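Home | Forums | Hotels & Lodging | Search | Log in

Plelstead airport hotels: late check-in and the day-rate rule

**transit_lvacker**
Arriving Saturday at 2 a.m., leaving at noon. Zalewska Lodge quotes 477 for the night, breakfast included. The Cudedstead quotes less but charges a late-arrival fee. Does either one hold a room past midnight without a card guarantee?
Liesbeth Van Acker

**runwayside**
Zalewska holds until 10 p.m. without a card. After that the room goes back into inventory. With a card they hold it all night and bill you if you don't show.

**jshehu**
Disagree on the cutoff. My confirmation from May says midnight. The 10 p.m. limit applies to bookings made through Plamo, not direct ones. Check the rate code on yours.
Jasmina Shehu

**runwayside**
Mine was direct and said 10 p.m. It may depend on the rate. Either way, call the desk and get the arrival time entered on the reservation.

**transit_lvacker**
Rate code is flexible, booked direct. The Cudedstead fee is per room, payable at the desk. Is the shuttle running at that hour?

**jshehu**
Zalewska shuttle stops at midnight. The Cudedstead is 900 yards from the terminal on a paved path, lit the whole way. I would pay the fee and walk.

**runwayside**
With one bag, yes. With two I would take a cab to Zalewska. The rooms on the parking lot side of the Cudedstead are loud from 5 a.m. on.

**transit_lvacker**
One bag. Booked the Cudedstead, courtyard side requested.

10 replies | 2 shares 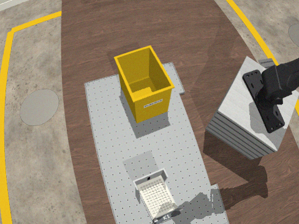
Related threads
- Zalewska Lodge: breakfast hours on weekends
- Plamo bookings and refund times
- Luggage storage near Plelstead terminal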